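The Cokmont Low Balance Beam for Home and Gym

Kids' Equipment > Balance and Tumbling
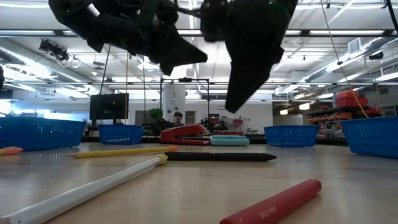

Page last changed: June 13, 2018

If you have a child who walks along every curb between the car and the grocery store, you already know why we carry a balance beam. Cokmont has been making this one for us for a good long while now, and it's still the piece of equipment parents ask about most when they come to pick up their kids from class (usually while the kid in question is still up on it and pretending not to hear that it's time to go home!).

The Low Balance Beam sits close to the floor, so a wobble ends in a step down and a giggle. The core is solid pine, wrapped in a thin layer of foam and then covered in a soft suede-like fabric that feels good under bare feet. It folds in the middle on a heavy hinge that's tucked underneath, where little toes can't find it. Folded, it slides under most beds or stands up in a closet behind the winter coats, and that's where mine lives when my in-laws come to stay.

We started out with a different beam, a vinyl one, and I'll admit I liked the colors better. But vinyl gets slick once a dozen warm little feet have been over it, and Emese Pálfi, who coaches our preschool classes, kept coming to me about it until I gave in. She tried four fabrics over one long August and picked this one. She was right, and she has been very nice about it.

Sizes and details

Length, open: 86 inches
Width of walking surface: 4 inches
Height off the floor: 3 inches
Weight limit: 200 pounds
Cover: zip-off, spot clean only
Colors: berry, navy, sand
Item number: 651

Yes, the weight limit means that grown-ups are welcome too. Plenty of our parents use the beam for ankle strength and for stretching after a run, and there's one grandfather who does his whole morning routine on it and sends us updates.

Getting started

Put the beam on carpet or on a thin mat, away from the coffee table, and let your child simply walk on it for the first week. Forward, then sideways, then backward if they're feeling brave. You can hold a hand at first, but try holding just one finger after a few days, and then walk beside them with your hands in your pockets. After that come the games. Set a beanbag in the middle to step over, or have them carry a plastic cup on a flat palm from one end to the other. Kamil Beneš, who teaches our obstacle classes, likes to put two beams in a V and send the kids along one and back on the other, and it's a wonderful way to use up a rainy afternoon.

Please don't use it on a wet patio or leave it out in the yard. The pine doesn't like it, and the cover takes forever to dry.

Price and delivery

The beam is $389 for a set of two, with a matching mat for each, and we don't sell the beams singly at the moment. I know that's a lot to spend at once. If you've got a neighbor or a cousin with kids the same age, splitting a set works out very nicely. Members of the gym can pick theirs up at the front desk in Cundport and skip the shipping charge. Everybody else gets theirs by ground delivery, usually in about a week, in two flat boxes.

Replacement covers and hinge screws are kept in stock. The screws do work themselves a little loose with heavy use, so give them a turn with the small wrench in the box every month or so. If you've lost the wrench, ask at the desk and we'll find you another.

Questions about the beam can go to Jarmila Vlček in the shop, who has set up more of these than any of us and is always glad to talk you through the hinge over the phone.

Goes well with: Folding Tumbling Mat, Beanbag Set, Stepping Stones (Large)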